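Wed 30 November

Dear Muireann, another cheerful update on the Pidow storage work! We have now been through 79 of the 100 cases, and the green-trimmed ones are getting their turn this week – edges first, then the little metal latches, which do take patience.
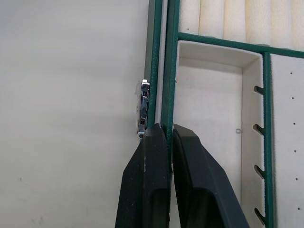 Hedvika Havlíček would like the latches checked a second time before any case goes back to Hamel, and I'm glad to agree. It adds three days, all within the grant, and we should still finish well before June.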